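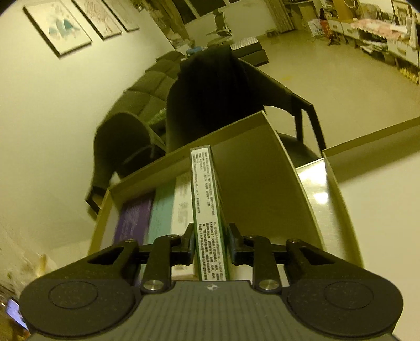
3.2 Collecting the box-packing demos

Figure 2. Hand-held gripper closed on a slim white-and-green item standing upright in an open cardboard box, three more upright items to its left.

Packing was the second task the class took on, after cup stacking. Same hand-held gripper as in 3.1, same camera mount, no arm involved at this stage. One student holds the tool, one resets the box, swap every 100 demos. Target was 300 per team and 2 teams, so 600 in total for the term. Both teams got there, Helton by a Thursday evening in the last week, Farah a few days before.

The task is simple to state. Pick up a slim item, put it upright in the box next to the ones already in there, let go without knocking the row over. Unpacking is the same thing backwards and was recorded as well, since it saves resetting by hand. Each demo counts as one or the other, never both.

Why slim items. The first plan (September) used soup tins and they were too easy, the fingers close on a tin from any side. Books and thin boxes only want to be held across the narrow side, so the wrist has to be turned before going in, and there is not much room once the flaps are up. Students found this hard at first. Most early failures were a finger landing on the top edge instead of beside it. Second most common was the neighbour coming up along with the target.

Rules we settled on, after some argument:

Flaps stay open and raised. Folding them under made the task quicker but the motions then did not carry over to a normal box.

Items go in spine down or spine up, the holder decides, but no laying flat.

The box can be moved between demos, not during.

A slip is kept if the holder recovers in the same go. Otherwise bin it and note it on the sheet.

Recording was done on ordinary tables in ordinary rooms, with whatever furniture was there. The Wollevico set used in the earlier course was all shot on one bench and the policy trained on it did badly as soon as the backgound changed. We did not want that again. Teams were told to change rooms at least once per 100 demos. Farah did, Helton mostly did.

Shiny surfaces were a nuisance. Where the inside of a box had a reflective side the tracking drifted more often, and these demos had to be checked by eye before going into Restex, our labelling sheet. Slow work. We left them in the set all the same, marked with their own tag so they can be dropped for the comparision in section 4.

One thing we would change. The sheet had no column for which way the item was facing, and labels with print on one side only look very diferent from the back. Added for the next group, too late for this one. Grip height was not written down either, that has to be worked out from the tracks.

Split for training is by room and not by demo, see 3.3.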